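How to put up a lamp display in a shopping centre

A display of painted clay lamps suits a festival or a founder's anniversary, and it can go up in one evening after the shops shut. These notes come from the display we put up at the Trosell centre in July.
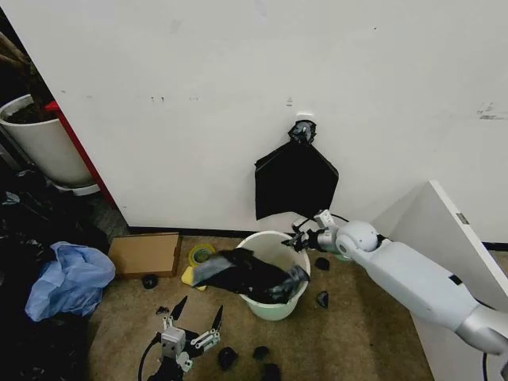
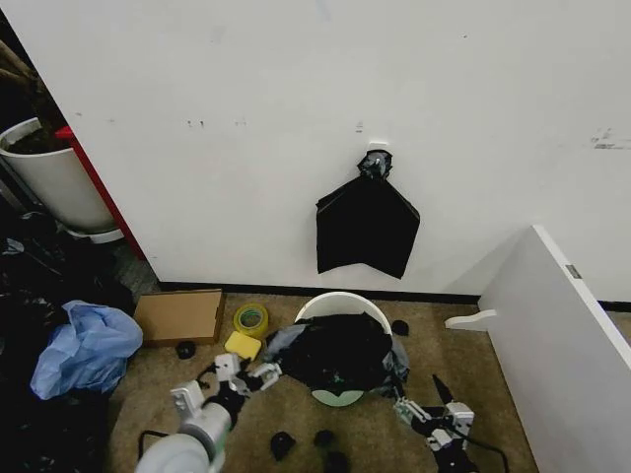 Black hanging against a white wall.

1. Ask the centre office for a spot near the main entrance, clear of fire doors and escalators. Get the permission in writing.

2. Choose the text. Short lines from hymns or teachings work best, one to a lamp. Have a fluent reader check the spelling before any paint goes on.

3. Buy plain lamps. We ordered 50 from Pundar and kept 3 back for breakages.

4. Wash the lamps, leave them to dry overnight, then give them a base coat of acrylic. Letter them with a fine brush. Su-chen Tsai did ours in gold on dark red — two thin coats, with an hour between.

5. Lay the pattern out on the floor at home first and photograph it. Number the lamps underneath in pencil.

6. Fix each lamp to the board with putty. Use battery tea lights, as most centres do not allow flames.

7. Put a small card at the front giving the name of the occasion and a plain translation of each line.

Check the batteries every morning. Pack the lamps in newspaper when you take the display down.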